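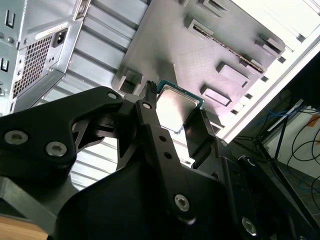

Chapter 7
A Morning at the Open House

Every spring, usually toward the end of March when the roads are dry again, the Padmont workshop opens its doors to anyone who cares to walk in. I have gone more years than I can remember, first as a curious neighbor and later with a string of students trailing behind me, and I still come home with my pockets full of notes. I would like to begin this chapter there, on the workshop floor, before we get to a single diagram. There will be plenty of diagrams, I promise!

The part of the day my students talk about on the ride home is nearly always the computer bench. If you have ever put a computer together yourself, you know the small flutter you feel when it comes time to handle the processor. It is a flat square of metal and circuit board, easy to hold and just as easy to hold badly, and you find yourself breathing very quietly. At the bench it was a two-fingered gripper doing the holding, with the processor upright between its fingertips and the open case right behind it. A whole row of grown people leaned in over the rope, and I noticed that most of them were breathing quietly too.

Our host was Brijesh Kanaujia, a patient man with a carrying voice, who had been running the demonstrations since breakfast and showed no sign of getting tired of them. He began by asking the crowd what they thought the hard part was. A boy near the front said strength. His grandmother said eyesight. A man in a Nusturwood Lumber jacket said it was probably the programming, and everyone laughed a little, the way people do when somebody has given the safe answer. Brijesh told them they were all partly right, and then he passed around an old, dead processor and asked each of us to pick it up from the table with two fingers, and only two, and stand it on its edge.

Try it, if you have something flat and stiff close by. A coaster will do very nicely. You will find that you tilt it first, or slide it to the edge of the table so that a fingertip can get underneath, or bring in a third finger without meaning to. Your hand solves the problem before you have put it into words. A machine has to have the same answer worked out in some form, and a good deal of this chapter is about the forms that answer can take.

Three ideas from that morning will follow us through the next 57 pages, so let me set them out now in plain terms.

Grasp
A grasp is the way a hand or gripper holds a thing. Where do the fingers touch? How hard do they press? Which way can the object still slip or turn? A flat part held between two fingertips is a simple grasp to draw and a fussy one to get right, and we will spend all of Section 7.2 on it.

Approach
The approach is the path the arm takes on its way in. The inside of a computer case is a cramped place, with metal walls and raised edges, and the fingers themselves take up room -- more room than beginners expect. Section 7.3 looks at how to plan a path when the tool is nearly as much of an obstacle as the box.

Alignment
Alignment means bringing two things into the right position with each other. People do this by feel as much as by sight, nudging and easing until something seems to settle. In Section 7.4 we will ask how much of that feel can be measured, and what to do with the rest.

Brijesh keeps a notebook at the bench, a fat one with a cracked green spine, and he let us turn the pages while he fetched more coffee. On one page he had written "124 tries, arm at slow speed," followed by several lines of very small handwriting about finger pads. Further down was the word "Skelholm" with a box drawn around it, which he explained was the name of the workshop's older arm, retired now and standing by the coat rack with somebody's hat on it. I was pleased to see the crossed-out lines left in. You should keep a notebook like that for the exercises in this chapter, and you should leave your crossed-out lines in as well.

Before you read on
Find a small flat object and a box with an open side. Using only your thumb and one finger, carry the object into the box and stand it against the back wall. Do it slowly, and then do it again with your eyes closed. Write down each time you changed your grip, and where in the path you changed it. Keep the page handy, as we will come back to it at the start of Section 7.2.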